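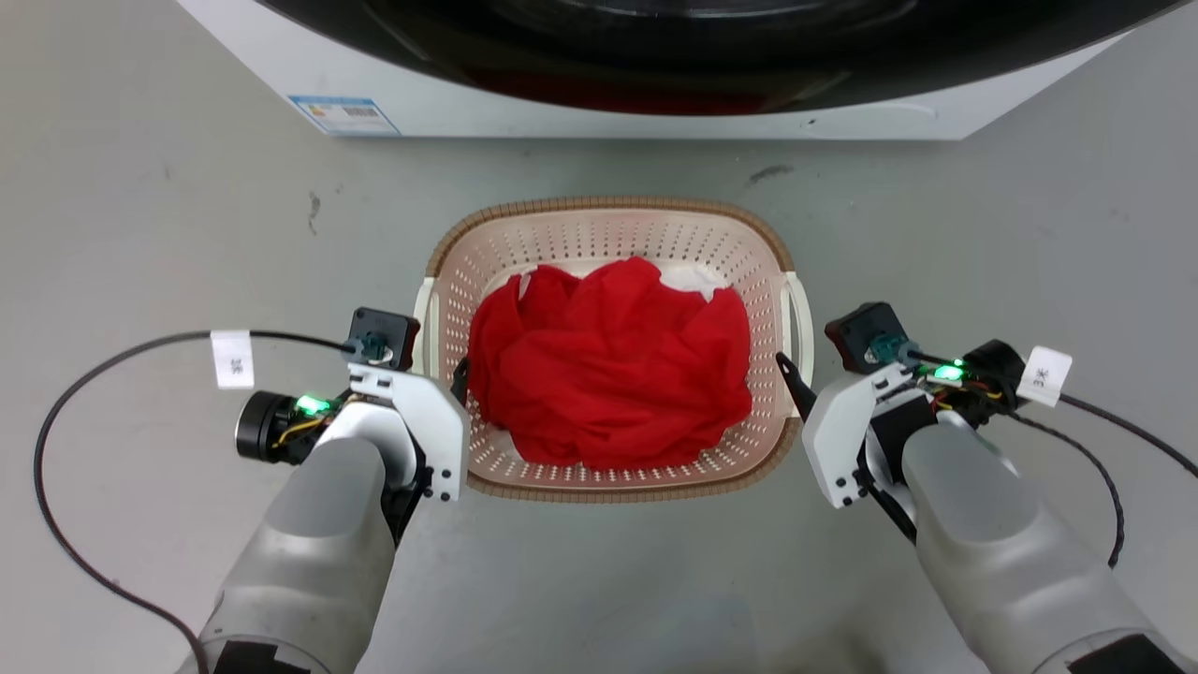 Ticket: left arm stalls on basket lift, force limit trip
Site: Bruvholm test room
Opened by: Asmaa Tazi
Assigned: Younes El Idrissi
Priority: high (was medium)
Status: open, workaround in place

Opened 23 June 2020

Laundry task, basket lift step. Both grippers go to the handles, right closes fine, left closes and then the arm stalls a hand's width off the floor. Force limit trip on left wrist. Right arm keeps going for a moment before the stop gets through to it, so the basket tips toward the left. Clothes stayed in, mostly. Don't like that the right side keeps pulling.

Controller log, left:
WRIST_FORCE over limit, axis Z
GRIP_POS not reached, target 100, read 78
HOLD

Right log clean until stop.

Tried so far
- power cycle both arms, same
- re-homed left gripper, same
- less laundry in basket, still trips. So not weight
- empty gripper open/close on the left, reaches 100 every time

Asmaa

---

Younes: 78 with the basket and 100 without sounds like the finger is landing on something thick. Is it getting the handle or the rim? The rim on that basket is ribbed, not like the handle. Also which basket, the old one or the Derkico one

---

Asmaa: Derkico one, pinkish, cream handles. Watched it from the side just now. Left finger goes over the wall and inside, right next to the clothes. Right finger goes over the handle loop like it should. So left is too far in. On the next run it pinched a fold of the red stuff together with the wall.

---

Younes: ok so that's the trip. Fabric in the grip, finger can't close, then lift drags the whole pile. Can you check the left wrist camera calibration? Anybody touch the mount

---

Nabila Badawi: That was me, sorry. Swapped the cable on the left wrist module yesterday and had to take the module off to get at the connector. Put it back and ran the quick check but not the full calibration. Quick check passed. Should of done the full one.

---

Younes: quick check only looks for a picture, doesnt care where it's pointing. Please do the full one. And before anybody stands near it: stop button in hand for every two-arm lift until this is closed. The late stop on the right arm is a separate thing and I'm more worried about that than the grip.

---

Nabila: Full calibration done, left. Camera was off by a couple of degrees. Ran the lift again, left finger now on the handle, GRIP_POS 100. Then it tripped again on a later run with the basket turned a bit. Log same as before except read 65. So better, not fixed.

---

Asmaa: Workaround for today: square the basket up with the washer door by hand before start, push clothes down off the left wall. No trips since. Slow but we can keep working.

---

Unnur Lauritsen: Looked at the late stop. Left arm trips, tells the controller, controller tells the right arm. Right arm finishes the move segment it's on before it reads the message. Segments for the lift are long. Cut them down to 2 cm as a stopgap, right arm now quits much sooner. Real fix is a direct line between the two stops. Asked Arkard for the wiring drawing, no answer yet.

Still open
- handle detection when basket is rotated (Younes)
- direct stop line, waiting on drawing (Unnur)
- add full calibration to the cable swap sheet (Nabila)

Leave priority on high until the stop line is in. No lifts without somebody on the button.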